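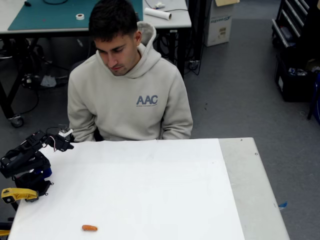

Sports Equipment and Materials
Handout 6: Grips for golf clubs
Revised 2022-03-11

1. What the grip has to do

The grip is the only point of contact between player and club. It must resist twisting at impact, carry little of the shock to the hands and keep its friction when damp. These demands pull against each other. A soft compound damps vibration well but wears quickly and allows more torsion; a hard one lasts longer and feels harsh on a mishit.

2. Compounds

Rubber with cork filler: cheap, moderate friction, hardens with age and sunlight.
Corded rubber: cotton fibre moulded into the surface. Better in rain, rougher on bare skin.
Thermoplastic elastomer: light and easily coloured. Friction falls off when the surface is greasy.
Polyurethane wrap: tacky, absorbs some moisture, short service life.

3. Size and weight

Grip size is set by the core diameter of the grip and the butt diameter of the shaft together. A grip fitted to a shaft thicker than its core stretches, and the finished diameter goes up. Extra layers of tape have the same effect. Students often forget the second point when working through the Sarklow data.

Mass matters as well. A standard grip in our set is some 50 g – the heaviest is 57 g. Adding mass at the butt end lowers the swing weight reading, although the total weight of the club has gone up.

4. Wear

Wear is uneven. Look first under the thumb of the upper hand, then at the heel pad. Shine on the surface is an early sign; cracking comes later. Washing with warm water and mild soap restores part of the lost friction on rubber, less on polyurethane.

5. Before the next class

Read the Bromolthorpe notes on torsion testing, sections 3 and 4. Plot friction against surface moisture for each compound and mark where the curves cross. Units on both axes, please – several plots last September had none.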